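Home | Courses | Student Projects | Archive | Contact

Moisture Uptake in Stored Knit Goods
Project report, Textile Materials II, Dernora Technical College

1. Background

Small knit items are often stored for a full season before sale. During that time they take up water from the air, and the amount depends on the fiber, the density of the knit and the kind of wrap. Wool can hold a large share of its own weight in water without feeling damp. Acrylic holds very little. Cotton falls between the two.

The Greco warehouse in Praltport stores hats, socks and baby goods in an unheated building near the harbor. Stock there is packed in one of three ways: no wrap, a band of plastic film around the middle, or a sealed bag. The project compared these methods over one storage period starting in November.

2. Method

Samples were cut from new stock in wool, cotton and acrylic. All were dried in an oven until two readings in a row agreed, then weighed on a Starkon bench scale. The samples were placed on open shelves at the warehouse for 30 days. Air temperature and relative humidity were logged by a sensor on the middle shelf, giving roughly 2,000 readings.

Moisture regain was calculated as the gain in weight divided by the dry weight. Wrap was removed before each weighing. Handling time outside the storage room was kept under 3 minutes, as wool was found to lose weight quickly in the heated office.

3. Results

Wool showed the highest regain under all three packing methods, followed by cotton. Acrylic changed so little that the differences between wraps were within the error of the scale.

For wool and cotton, the banded samples ended close to the unwrapped ones. The band slowed uptake during the first days but had no clear effect by the end of the period. Sealed bags reduced uptake the most. Two of the bagged cotton samples had poor seals and gave values similar to the banded group - these were kept in the data and marked.

4. Discussion

A band holds an item in shape and gives a place for a label, but it leaves the ends of the knit open to the air. Water vapor moves easily through the loops and along the fabric under the film. Band width may matter and was not tested.

The main limit of the work is the short period. Humidity at the warehouse rose in the last week, and the wool samples were still gaining weight when they were removed. A full season would be needed to find the final values.

Light blue knit with orange-red plastic across the middle

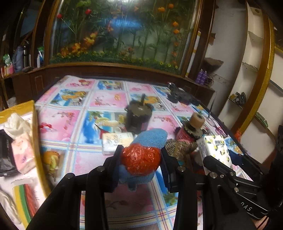

5. Further Work

Repeat the test with 2 band widths and a second shelf height. Record seal quality before storage.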